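**Ticket 307: Kikumano hand-held gripper pair, evaluation kit**
Opened by: Erdal Ertürk, Brakstead
Status: open, but much happier than it was
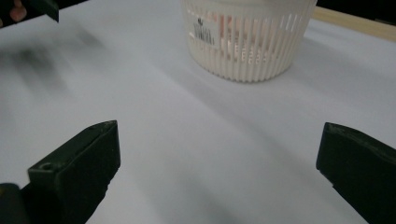

I'll start with the good news, as the first two messages in this ticket were a bit gloomy. The pair is a joy to use! I've had both grippers on the bench for most of the trial now, and once your hand learns the squeeze (it took me a morning, it took our apprentice ten minutes) you stop thinking about the tool and just get on with picking things up.

What I wrote in for was the closing drift. Full symptoms, since the first message was written in a hurry:

- Tool A closes, reports closed, then the width reading creeps open again by itself.
- Tool B is fine on the same cable and the same port.
- It gets worse the longer a session runs. Nothing for the first few recordings, obvious by the twentieth.
- The log shows `width_zero stale` and carries on regardless.

**Tried so far**

1. Restarted the recorder. No change.
2. Swapped the cables between A and B. The drift stayed with A, so I stopped blaming the cable.
3. Re-ran the zero routine with the fingers fully closed. Better for a while, then back to its old ways.
4. Took the fingers off A, cleaned the slides, put them back on. The left one had been sitting a hair proud of its seat. Seated it properly, did the zero again, and the next 60 recordings had no drift at all. I was very pleased with myself.
5. Left everything on over lunch. Drift came back, smaller.

So the seating was part of it and something else is the rest. Fernandes support suggested the firmware, and I moved from the shipped build to the 1/11/26 one. I did tool A first and kept B on the old build to compare.

**After the update**

256 recordings on A, mostly upright containers and small tubs, one-handed and two-handed. The stale warning showed up twice, both times straight after plugging in, and cleared when I opened and closed the fingers once. I can live with that, though I'd love to know if it's expected. The reading now holds when I leave the tool alone, lunch included.

One small oddity: on the new build A buzzes very faintly when held half open. B (old build) doesn't. It doesn't seem to affect the data and I only notice it when the fan is off.

**Things I like, for whoever collects these**

The slanted finger tops are great. I can get in low beside something and still see what I'm doing. The finger swap is quick too, and the screws are a normal size, so hooray for that. I tried the Stolden pair in March and had to order a special driver before I could even open the box of spares.

The finger edges do mark easily. I don't mind, it's a bench tool, but if you offer a tougher coating I'd happily try a set.

**Questions still open**

- Is the warning on plug-in harmless, or should I throw away the first recording each time?
- Should B go onto the new build now, or would you like me to keep it back for comparison?
- Could the zero routine check that the fingers are seated? It happily accepted a badly seated one and it would have saved me a lot of head scratching.
- Can we have the spare finger set added to the trial? We have over 20 items left on our list and some of them are slippery little things.

Logs from both tools are attached, old build and new. I've renamed the folders so that A is always the one that drifted.

Please leave the ticket open until I've heard back about the buzz. I'm carrying on with A in the meantime, and loving it.

Erdal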